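Speaker notes: Comparing two finger sets on the Rendo cell
Han-gyeol Ok, November review 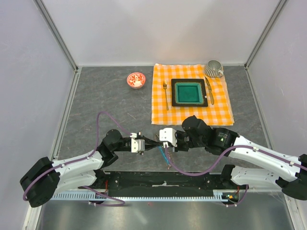

Slide 2. Start with the question from Plotness: do slender fingers cost us grip on heavy tableware? Same arms and same controller for both sets. Only the fingers change.

Slide 3. Test items: fork, knife, mug, plate, bowl. Say that the fork and knife lie on cloth, the bowl on the bare surface. Cloth creases shift the contact height, so the Baek controller closes on force and ignores position.

Slide 4. Protocol. 2000 grasps per finger set, 7 start poses, 3 closing speeds. Pause here for questions.

Slide 5. Jemero fingers: better on the cutlery, slip on the mug handle at top speed. Wide pads: the reverse. Show both plots before commenting.

Slide 6. Open items: cable slack at full wrist rotation, pad wear. Hand over to the controller talk.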